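Home Kitchen Planning, Evening Course
Handout for Session 4: Ventilation, Heights and the Stuff Above the Stove
June 2026

Hi again. These are my notes from the session, cleaned up a bit and with the parts I rushed through put back in. If you missed the class, read the whole thing and then do the measuring homework at the end. If you were there, skip to the section on ducts, which I got through in a terrible hurry and which generated most of the questions in the hallway afterward.

Where we left off

Last time we did the work triangle and I told you not to take it too seriously. I stand by that. It came out of a time when one person cooked and everybody else stayed out, and the kitchens most of you are drawing have two people in them and a kid looking for a snack. Think in zones. Where do you wash, where do you chop, where do you cook, where does the hot stuff land when it comes off the heat? That last one is the one people forget on their drawings (eleven of you, I'm not naming names!).

The landing space matters a lot tonight because everything we talked about is stacked over or next to the range. You've got heat, steam, grease and a person with a heavy pot, all in one narrow strip of wall.

What ventilation is for

Cooking puts three kinds of things in the air that you care about. There's moisture, there's grease, and there's whatever comes off the burner and the food itself, meaning smoke, fine particles and, with gas, combustion products. A fan that only moves the air in a circle deals with some of the grease and a little of the smell. It does nothing for the moisture. So if your windows fog up every time you boil pasta, a recirculating fan is not going to change your life.

A ducted fan sends the air outdoors. If you can possibly do it, do it. I know some of you are in condos and can't punch through an outside wall, and we'll get to you in a minute.

The other thing to get straight is capture. Steam and smoke rise off a pan in a plume that spreads as it goes up. A hood that's wide and deep enough catches most of it. A hood that's shallow, or too high, misses what comes off the front burners. You can buy a stronger fan to make up for it, but then you've bought noise, and people turn off noisy fans. I turned mine off for six years. A quieter fan that you'll really leave running beats the big roaring one every time, in my opinion.

Use the back burners when you can, by the way. Costs nothing.

Hood, microwave or nothing

You have three common choices for the space over a range, and I'll give you my biased view of each.

A proper range hood does the ventilation job best. It's deeper, it's got a real collection area, and it doesn't have anything else to do. The trade-off is that you lose the cabinet space and the microwave has to live somewhere else.

An over-the-range microwave has a fan built into it and saves you a chunk of counter. In a small kitchen that counter may be worth more to you than perfect capture, and I won't argue. They're usually shallower than the range below, so those front burners don't get much help. The controls and the cavity are also up high, and this is where I get a bit preachy.
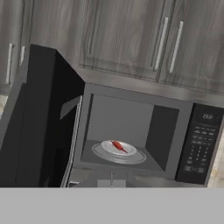
Lifting a bowl of hot soup down from shoulder height, over a lit burner, is a thing I would like you to think about before you order. Stand in your own kitchen, hold a full mixing bowl of water at the height the cavity floor will be, and walk it to your landing spot. If you're tall, fine. If you're my height you'll be looking up into the bowl, and you'll change your mind or you won't, but at least you'll have tried it. Do the same test with every other adult in the house.

Then there's the door. Side-hinged doors need room to swing, and they always seem to swing toward the place you wanted to put the bowl down. Draw the arc on your plan. I mean it, get the compass out or trace a saucer. A door that opens left with your only counter on the left means you'll be reaching around it forever, and most models don't let you switch the hinge side. Same goes for wall cabinets, same goes for the fridge.

The third choice is nothing at all over the range, with an operable window nearby and good intentions. Windows are lovely. They also depend entirely on which way the wind is blowing, and a breeze coming in will push the plume straight into the living room. Check what your local code wants, too, since some places require mechanical ventilation and won't care how nice the window is.

Heights and clearances

Please don't take any height off a blog, including mine. The installation manual for your particular appliance is the thing your inspector will look at, along with the local code. The manual for the range has clearances in it AND the manual for the thing above has clearances in it, and when the two disagree you go with the stricter one. Download both before you order cabinets. It takes 4 minutes and I have seen a whole run of uppers come back down off the wall because it wasn't done.

Things to write on your elevation drawing:

Finished floor to top of counter
Top of cooking surface to bottom of whatever is above it
Bottom of the upper cabinets on each side
Depth of the uppers, and depth of the hood or microwave, since they rarely match
Center line of the range, carried all the way up the wall

Finished floor means finished. If you're adding tile over what you've got now, the floor comes up, the range comes up with it, and your wall cabinets stay where they were. That's how clearances quietly disappear.

Ducts, at a normal speed this time

Short, straight, smooth, full size. If you remember those you can forget the rest.

Every elbow costs you airflow. Flexible ribbed duct costs you airflow and collects grease in the ribs, so use smooth metal. Don't reduce the diameter partway along because it happens to fit between two joists. The fan is rated for the size in the manual, and when you choke it down it gets louder and moves less air, and you'll blame the fan.

The duct has to end outdoors. An attic is not outdoors! I bring this up every single term and every single term somebody goes home, pokes a head through the hatch and finds the end of a duct lying in the insulation. All that moisture and grease has been going into the roof.

Put a damper at the outside end so that cold air doesn't come back down in January. Listen to it on a windy night. If it flaps, it needs a better one.

For the condo people: if you have to recirculate, pick a unit with a decent charcoal filter, put the replacement date on the calendar and treat it as a running cost. The metal grease filter gets washed. The charcoal one gets thrown out and replaced, and washing it does no good.

Makeup air

Somebody asked where the air comes from, and that was the best question of the night. Whatever you blow out has to come back in somehow. In a leaky old house it sneaks in around the windows and you never notice. In a tight newer house a big fan can pull air back down the flue of a water heater or a fireplace, and then you've got exhaust gases in the house. Codes handle this differently from place to place, but once you get to the larger fans you'll probably need a dedicated makeup air supply. Ask before you fall in love with a restaurant-style hood.

The sample budget

We used the Farham Street kitchen for the numbers again, the galley one from Session 2. The owners had 3,000 dollars set aside for everything above the counter on the range wall. That covered the appliance, the ducting, an electrician for the new circuit and the patching. The exterior cap, damper and smooth duct came to 327 dollars in materials, which surprised people (I think you all expected more). The labor to get through the brick was the painful part. Keep a line in your own budget for the hole, separate from everything else, and get a price for it early.

A couple of you asked about the Rerinton Road plan, with the range on the island. I left it out on purpose. Island ventilation is its own headache, with no wall to help contain the plume, and we'll do it properly next session together with downdrafts.

Homework

Measure your range wall and draw the elevation at the same scale as your floor plan. Put in the five items listed under heights. Mark where the duct would go, with the total length and each elbow. Draw the swing of every door within reach of the range. Then do the bowl of water test and jot down what happened, even if what happened is that you got wet.

Bring two printed manuals, range and hood or range and microwave. Highlighters provided.

Give yourselves 60 minutes for the drawing. It'll take longer if you've got a soffit, and if you do have one, find out what's in it before next time.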